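Review: Irkodia shared-household ledger, second year of use

Stornside is a cohousing group with 19 homes, one common house and a workshop. We ran our shared accounts on a spreadsheet until the fall before last, when the members voted to pay for Irkodia, a web program sold to housing co-ops and intentional communities. This review covers the standard plan. I keep the books with Obinna Yusuf, and we split the work by month.

What it does

Irkodia tracks four kinds of record: monthly dues, shared meals, work hours and bookings for common space. Each household has one account and any number of people under it. Dues are posted on a schedule. Meals are charged per plate to whoever signed up. Work hours are logged by the member and confirmed by a team lead. Bookings can carry a fee, a deposit or neither.

The four parts share one household statement. On the spreadsheet we kept a tab per function and copied totals across by hand, which took most of a Sunday each month. The statement run now takes under an hour, and most of that is reading it over before it goes out.

Price

We pay $695 a year. The price is per community up to a limit of 30 households, with no charge per person. Support by email is included. Phone support costs extra and we have not bought it. Export is included at every level, which was a condition of our vote.

Setup

Setup took longer than the sales page suggests. The import tool accepts a plain CSV file but is strict about column order, and it rejects the whole file if one row is bad. The error message gives a row number counted from the first data row, so it is off by one from what a spreadsheet shows. We had 123 member records, counting past members with open balances, and it took four tries to load them.

Opening balances must be entered as a single dated adjustment. If you want history by category you have to post it month by month. We did not bother, and our reports for the first year start from a lump sum. Arnulfo Zapata, who set up the permissions, advises other groups to load at least one full year of history if they plan to compare budgets.

Dues and billing

This is the strongest part. Dues can be flat, by floor area, by number of adults or any mix of the three. Ours are 60 percent flat and 40 percent by floor area, and the formula went in without trouble. Changes take effect on a date you set and do not alter past statements. Partial payments are applied to the oldest charge first. You can't change that order, and two households have asked us to.

Late fees are off by default. Reminders are sent at 8 a.m. on the due date and again a week later. The wording can be edited, but only by someone with full administrator rights, so the person who writes our notices has to send the text to one of us.

Meals

Meal sign-up works well on a phone. The cook sees a running count, diets are shown next to names, and sign-up closes at an hour the cook picks. Guest plates are charged to the host. The weak point is the grocery side. A cook can enter one receipt per meal and no more, so anyone who shops in two places has to add the totals first. Bulk goods bought for the pantry have no home in the meal module at all. We post them as a general expense and accept that the cost per plate reads low.

Work hours

We ask each adult for six hours a month. Irkodia handles this with a target, a log and a carryover rule. Carryover can be capped, and ours is set at 12. A member can give hours to another member, with both names kept in the record. Edith Villanueva leads the grounds team and confirms the largest number of entries; she would like to confirm a full workday in one step. At present each entry has to be opened.

Hours can't be tied to a budget line. If you want to know what the path repair would have cost at a contractor's rate, you will need to do it outside the program.

Bookings

The calendar covers the common house, two guest rooms, the workshop and the van. Double booking is blocked. Repeating bookings can be made for up to a year, and a single date can be dropped without touching the others. Deposits show as a liability on the balance sheet and are returned with one click.

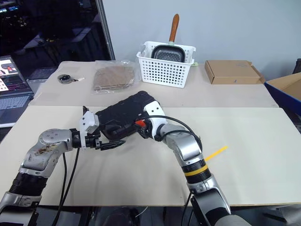
Can a member book the workshop and a guest room in the same request?
Each space needs its own request, though both charges land on the same household statement.

Reports

There are eleven built-in reports. We use the household statement, the budget against spending report and the aged balance list. The budget report can be set by quarter or year. Column headings can't be changed, and the PDF version cuts long category names at 24 characters. The CSV version keeps them whole. Our outside bookkeeper, Aníbal Giraldo, works from the CSV and has had no complaints about the figures.

Compared with Avram

We tried Avram on a free trial before the vote. Avram has a better ledger, with true double entry and bank matching, and a poor meal function. Irkodia's bank matching is manual. A group that eats together once a month and has a trained bookkeeper would be better served by Avram. We eat together four times a week.

Faults seen so far

One outage, on a weekday evening, lasting about 2 hours. One duplicate dues run, caused by two administrators pressing Post within the same minute; support reversed it the next morning. The session times out after 15 minutes without saving a half-finished entry. The timeout has been reported and is still there.

Renewal is in September. Wilson Rivadeneyra will bring the quote to the members' meeting, and I will vote to renew on the same plan.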